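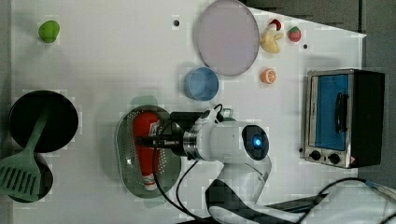

Last edited by flatpack_ruth on Tuesday at 4:20 PM. Reason: added table size

Burnent Boards > Play Rooms and Pretend Kitchens > Storage and Layout
Topic: One surface for dishes, toy food and a toaster oven

flatpack_ruth wrote:
I have a white top, 900 x 800 mm, for a pretend kitchen corner. The big round pink plate goes in the middle toward the back, the small blue bowl sits against it, and the toy fruit goes to the right. The frying pan and green slotted spatula have the left side. The oval basket is closest to the user and takes whatever is tall or rolls. At the moment that is the red squeeze bottle, laid down.

Two questions. Is the plate too large for a surface this size? And should bottles be stored lying in the basket or standing on the table? The current arrangement has been in use since April and I am open to changing all of it.

tallow_6 wrote:
Lying down. A squeeze bottle resting on its cap has a small footprint and a high center of gravity. The basket wall also stops it from rolling, which a flat plate will not do.

The plate is too large. I would go down one size and use the space for the pan.

gridline wrote:
Disagree on the plate. Children sort onto the largest target first. A smaller plate means fruit on the floor. Leave the plate and move the pan off the table entirely when it is not needed.

Ruth, does the basket hold anything longer than the bottle?

flatpack_ruth wrote:
Yes, if it is turned to match. I swapped the bottle for a tube and put the mug next to it.
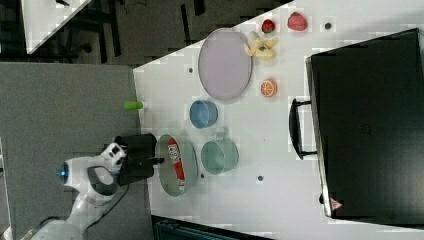 Red and white tube set lengthwise in the oval container, green mug alongside, blue bowl between mug and plate.

The tube fits along the long axis. Across the short axis it would sit on the rim, so I have stopped doing that.

tallow_6 wrote:
Noted. The mug is the weak point now. Its handle points at the bowl, so anyone reaching for the handle has to go in beside the bowl rim. Turn the handle toward the near edge of the table.

gridline wrote:
That puts the handle where sleeves catch it. I would leave it. The bowl is small and moves easily if bumped.

Naylor_K wrote:
Joining in because I run a similar table. Where does the oven go? The title mentions one and the discussion so far is all dishes.

flatpack_ruth wrote:
Right side, with the door facing the middle of the table.

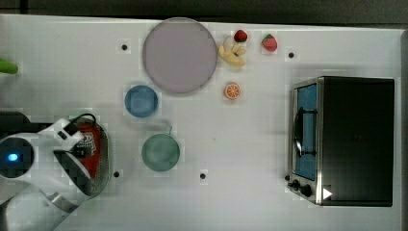

Toaster oven at right, door toward the center. Mug, bowl, plate and fruit as before.

It takes up a lot of the surface, but with the door turned inward nothing has to be carried around a corner. The orange slice and the bananas stay beside the plate.

Naylor_K wrote:
Two comments.

1. Check the door swing. If it drops down, measure the open door and keep that strip clear. I mark mine with tape.
2. Is it a working unit? If so, it should not be within reach of plastic food. I use an empty shell with the cord removed.

flatpack_ruth wrote:
Cord removed before it came into the room. I have not measured the open door. Will do.

tallow_6 wrote:
I still think the oven is the wrong object for this table. It is the heaviest item and the one moved least. Put it on a low shelf at the same height and you get the whole right side back.

gridline wrote:
A shelf means a second surface at exactly the same height, and matching those is tedious. I tried it with a Rekov shelf and an older Skelloda top. The step was small, but toys caught on it every time. One surface is simpler — and it wipes down in one pass.

Musa Okafor wrote:
Moderator here. Both arrangements have been argued before in the pinned shelf topic, so please take the shelf question there. On the original questions, my view is to keep the plate and keep long items lying down.

I would also group by handling. Fruit is picked up from above and can sit close together. Dishes are picked up by the rim and need finger room on at least one side.
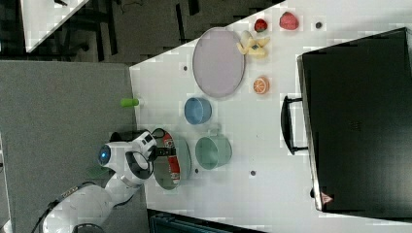 For dishes I allow 20 mm between rims as a minimum, measured at the widest point with the mug handle included. Less than that and people slide one dish to get at another, and after a few sessions the layout has drifted. A paper template under the dishes for the first week helps, then take it away.

flatpack_ruth wrote:
I can get 20 mm between the mug and the blue bowl if the plate goes back a little. I will try the paper template.

tallow_6 wrote:
Include the handle in both positions when you draw it. I have not given up on the near edge.

gridline wrote:
Template is fine. Use heavy paper, the thin kind curls at the corners.

Naylor_K wrote:
Please post the open door measurement when you have it. Mine needs more room than the manual gave.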